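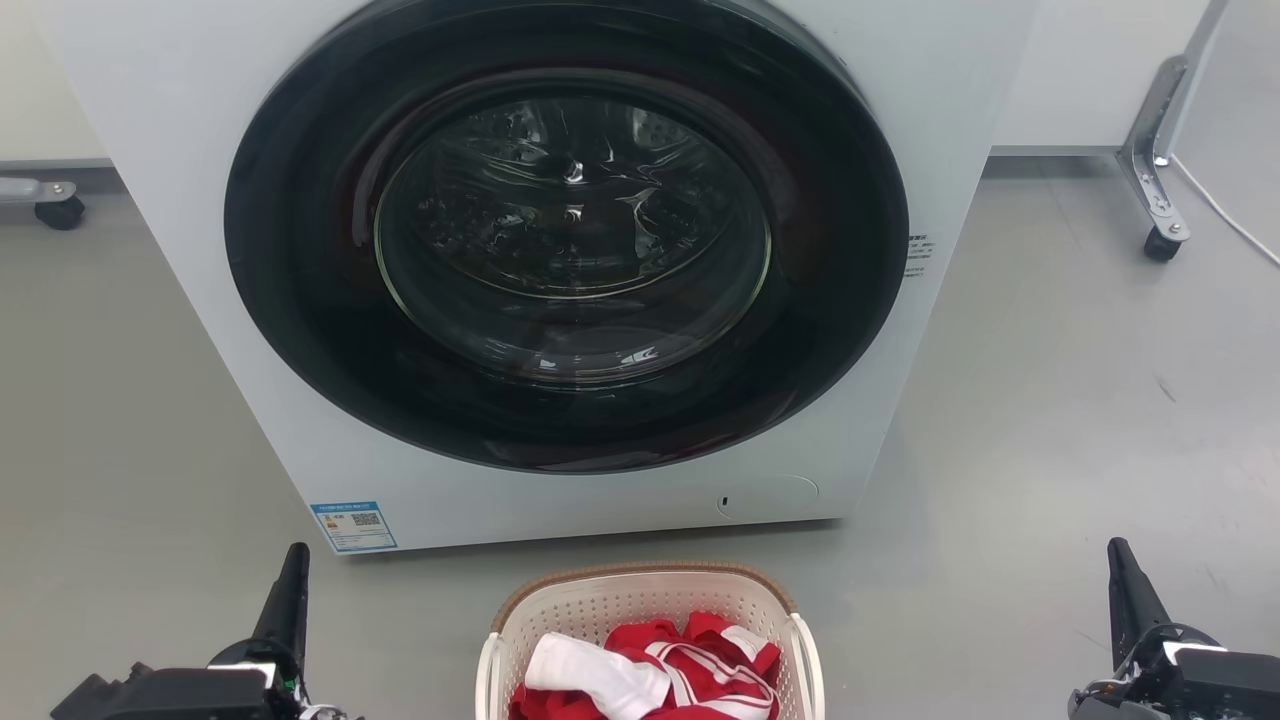

Laundry task at Trastine: front-loading washer, basket and two grippers.

About Trastine

Trastine studies whether machines can yet do ordinary household chores. Our work is led by Sekar Jugah and supported by two partner firms, Skurken and Lehtinen.

Laundry is our longest-running subject. A full load asks a robot to open a door, pick up soft clothing of no fixed shape and leave nothing behind in the basket. Our test program covers 22 chores, of which 7 are at present done without human help. Laundry is not yet among them – sleeves and straps remain difficult.

We publish every result, including failed attempts. The Allum report, issued each May, lists all trials of the past year; the latest edition covers 400.

Visits for schools and trade groups are held on Monday by appointment.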